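How to Sort Cleaning Supplies Into Small Bins

Most cleaning cupboards go wrong in the same way. Cloths, sponges and brushes get pushed into one deep box, the small things sink, and you end up buying sponges you already own. Two or three small bins on a shelf work better than one large one. The whole job takes less than an hour on a Saturday morning.

What you need

Two small plastic bins with handles, the same size
A clear table
A trash bag
A damp rag and a little dish soap
Masking tape and a marker

Measure first

Measure the depth of the shelf before you buy anything. Bins that stick out past the edge get knocked when the door closes. The plastic ones I use came from Welus and have a handle hole in the front, so they pull out like drawers. Any brand will do if the sides are straight. Sloping sides waste space at the bottom.

Step 1. Empty the cupboard

Put everything on the table. Wipe the shelf with soapy water and leave the door open while you sort.

Step 2. Throw out what is finished

Sponges that smell after a rinse go in the trash. So do sponges with torn corners. Cloths with holes can be kept for shoes or the car, but store them somewhere else. Wash and fully dry everything you plan to keep. A damp cloth at the bottom of a bin will make the rest smell within a few days.

Step 3. Give each bin one kind of thing

Cloths go in one bin and sponges in the other. Small odds and ends can go in with the cloths, along the side.

Stand the sponges upright on a short edge. You can see how many are left, and air gets to both faces. Leave a gap between them.

Cloths don't have to be folded. Drop them in and press down with a flat hand until they sit below the rim. 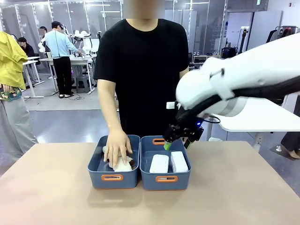
If the cloths spring back up over the top, take one or two out. A bin packed too tight is hard to use one-handed, and the next person will leave the cloth on the counter.

Step 4. Label and put back

Put tape on the front, below the handle, and write one word on it. Set the bins side by side on the shelf with the handles facing out. Bottles go behind them or on the floor of the cupboard.

Wash the bins when you change the sponges. Warm water is enough. Let them dry upside down before refilling.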